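Notebook - disassembly cell, September

Picking up from where Uyên left off last night. Her question on the whiteboard was whether we really need the big fixed-camera model to decide where the hand goes next, or whether the wrist view can do it alone once we're within reach of the board. I've been grumpy about this for weeks (I wrote half of the fixed-camera code, so take that as you like), but today I gave it a fair shake.

Setup first, for whoever repeats this. Tower on its side, panel off, opening up. Fixture plate butted against the left edge of the chassis so the two share an edge, and I register the plate first, then the case from that edge. Gebhard wants us to register the case by itself and skip the plate. I see his point but the plate gives me corners I trust, and the chassis has all those little punched holes that the edge finder loves for the wrong reasons.
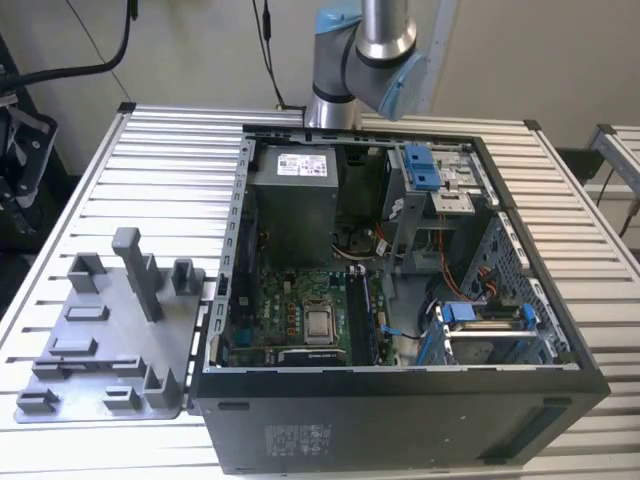 Cell with the tower on its side, plate against the chassis, arm at the back.

So the method, as plainly as I can put it. Two conditions. In condition A the fixed camera picks the target and the approach direction, and the wrist camera is only used for the last bit of closing. In condition B the fixed camera gets us over the case and then it's locked out, and the wrist view does everything after that. Same Sarska policy checkpoint for both, same seed list, same speed limit. Lutfa set up the logging so each attempt gets a row whether it finishes or I hit the stop, which I'm grateful for - my own habit of forgetting the aborted ones has burned us before.

We have 162 attempts in the table as of lunch, counting the ones from the Foltgate branch that Nuria merged this morning. I threw out 18 of those where the plate registration was stale (my fault, I bumped the plate and kept going for a while before I noticed the offset creeping). The rest are fine as far as I can tell. Vaughn, if you read this, please don't re-add them, I know they look like good data.

One thing I want to write down before I forget it. The thin rod is the worst thing we handle, in both conditions. The fixed camera hardly has any pixels on it, so A is basically guessing the tilt. From the wrist it's big and right between the pads, but that's also when the depth estimate goes soft, and the planner thinks the slot is nearer than it is.
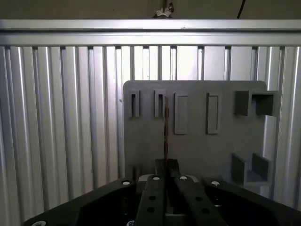
I tried feeding the planner the edges of the raised slots in place of the depth value, and that calmed it down a lot. It's a hack! It assumes we know the panel geometry, and we do, we printed the thing, but Uyên is going to ask what happens on a part we didn't print and I don't have an answer for her yet. Parking it under "slot prior" in the config, default off.

Back to the case. B was better than I expected on anything that sits proud of the board and worse on anything tucked under the cables. I'd love to blame lighting but I don't think that's it. When the hand comes down over the board, the fingers themselves take up so much of the view that the policy has very little left to work with, and it starts treating our own hardware as part of the target. Nuria's idea is to mask the hand out using the joint angles. Lutfa thinks masking will just teach it to ignore that whole region, including parts we care about. I'm leaning Nuria's way but only because it's quicker to try.

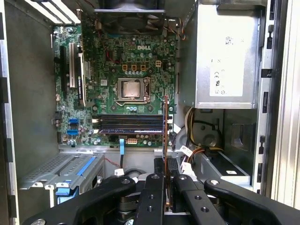
Wrist view over the Dell board, card with the orange-red edge between the fingers.

Card attempts, condition B: 17 in a row without a stop from me, then four bad ones back to back. I went through the four and in every one the approach angle had drifted the same direction. Smells like wrist calibration to me, and I'd like to redo that before anybody quotes the 17 in a slide.

For next session:
re-run the wrist calibration, save the old file first
mask on / mask off, same seeds, cards only
slot prior off for the case runs, I left it on once already
ask Gebhard for his case-only registration script so I can stop arguing with him from memory
Zuvia export is still dropping the stop reason column, Lutfa has the fix on her laptop

Left the arm parked and the logger running.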